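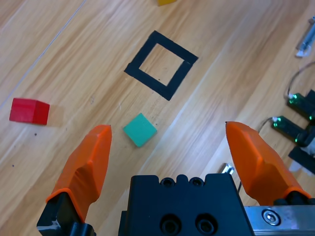
Wood top, grain running on the diagonal

Finishing a light wood tabletop: oil or water-based poly?

brinecask
16/06/2019
I'm redoing our kitchen table in Wonwood. Pale wood, honey streaks, and I want to keep it that color. Sanded to 120 in March and then life got in the way. Leaning toward hardwax oil. Anyone regret it?

tallowmere
Oil. When a spot wears out you sand that spot and wipe on more. With poly you end up stripping the whole top.

jpegleg60
Disagree. Oil turned my maple yellow in one winter. Water-based poly stays clear. Three thin coats, light sanding between. Mine has had two kids eating on it for six years.

tallowmere
Which oil? Some have a white pigment in them for this.

jpegleg60
Lauritsen natural. Didn't know they made a white one.

odd_dowel
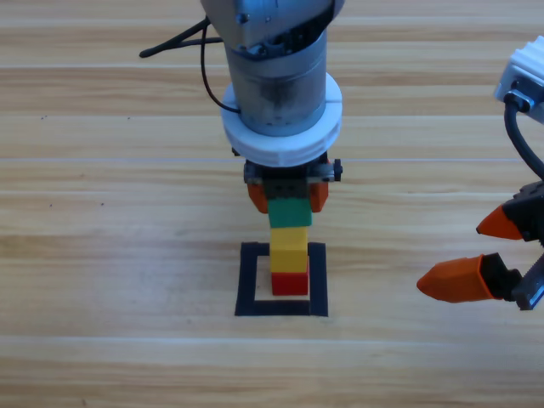 Planks with pale seams

Whatever you pick, watch the seams if your top is made of boards. Finish pools there and dries cloudy. I wipe along each seam with a dry rag before it sets. Also don't go to 600 grit under oil, it won't soak in. Stop at 150 or 180.

brinecask
Good to know about the grit, I was going to go to 333 or whatever the closest sheet is.

jpegleg60
For poly I go to 220. Test both on the underside first.

brinecask
Will do. Nikine has sample cans of each so I'll try them next to each other and leave them a week.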